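4. Lining and placing the bedroom bin

The Prorkby leaflet says any bag will fit. We doubt it. The rim on this bin measures 340 mm across, and a bag sold as "small" may not reach over it. Check the size printed on the roll first.

1. Stand the empty bin on a hard floor. A rug is said to be fine too, but ours leaned on anything with a thick pile.

2. Open the bag fully and push it down to the base. Smoothing out every crease, as the leaflet asks, is a waste of time.

3. Leave a gap of 15 mm or more between the rim and any hanging blanket or quilt. Bedding slides down overnight and ends up in the bin.

Note: The "no-slip" base ring from Flerkix is sold separately. We saw no difference with it on floorboards.
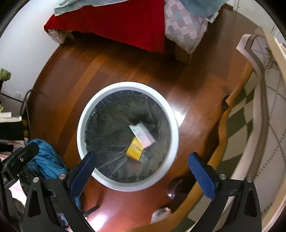 Fig. 2. Lined bin on a plank floor beside the bed, with two pieces of packaging inside.

4. Flatten cardboard boxes before throwing them away. Left whole, 2 or 3 of them take up most of the room, whatever the stated capacity.

5. Change the bag when the contents reach the rim. Camuvance claims its bags hold 800 g of paper waste without stretching. Ours stretched at less, so lift from underneath if the bag feels heavy.

Caution: Do not put batteries, hot ash or lit candles in the bin. The liner is thin plastic and will melt.

Caution: Keep spare bags away from babies and small children. Storing the roll in the bottom of the bin is often recommended, but a child who can reach the bin can reach the roll.

For wiping out the bin, see section 5.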